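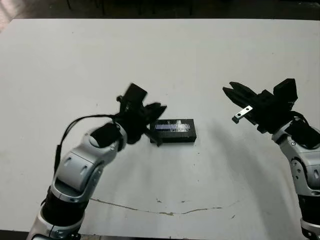
A black box lying flat on a white tabletop with light surface wear.

A worktable, in the ordinary household sense, is a flat surface set aside for tasks that would be a nuisance anywhere else: opening parcels, sorting mail, gluing handles back onto cups. It is distinguished from the dining table mainly by intention, and in small homes the intention lasts until supper. White tops are among the most common, having been sold for decades to people who believe they will wipe them.

Surface

A matte white top hides glare well and hides everything else badly. Its usual marks are scuffs, specks and hairlines. Scuffs come from objects being slid when they could have been lifted, and many can be reduced with a damp cloth and a little baking soda. Specks are either dirt, which comes off, or small chips, which do not; owners generally spend several years treating the second kind as the first.

Hairlines are thin, often brownish lines that wander across the top. Some are cracks in the finish that have collected grime, and some are only stains with ambitions. The fingernail test, in which a nail is drawn across the line to see whether it catches, is the traditional means of telling them apart. Cameron Henare, whose repair handbook Gulgate lists 258 household faults in order of how long people ignore them, places the tabletop hairline at number 4, behind the dripping outdoor faucet.

The box on the table

Flat boxes are the worktable's most frequent tenants. A box set down with its long side toward the user is easier to open and to read, provided the label is on top and the light is kind. Shiny labels complicate this. A reflective strip that looks handsome on a store shelf may turn into a pale glare under a window or lamp, and the usual remedy is to tilt the box – or one's head – until the print appears.

Boxes are meant to stay on the table for the length of a task. In practice they stay longer. The household writer Tuncay Akgül called this "settling" and argued in his column for the home quarterly Rewi that a box left out overnight is treated by the family as furniture. He recommended clearing up to 80 percent of the surface each evening, a figure he admitted he had chosen because it left room for his own boxes.

Care

Dust is wiped off before anything wet is applied, as grit dragged under a sponge makes new scuffs. Abrasive pads are best avoided on matte finishes, where they leave a polished patch that is more noticeable than the stain was. Fine cracks may be filled with a matching touch-up paste, though matching is a generous word: the maker Nindden sells five whites, and the table is usually a sixth.

See also

Desk
Kitchen table
Packaging
Clutter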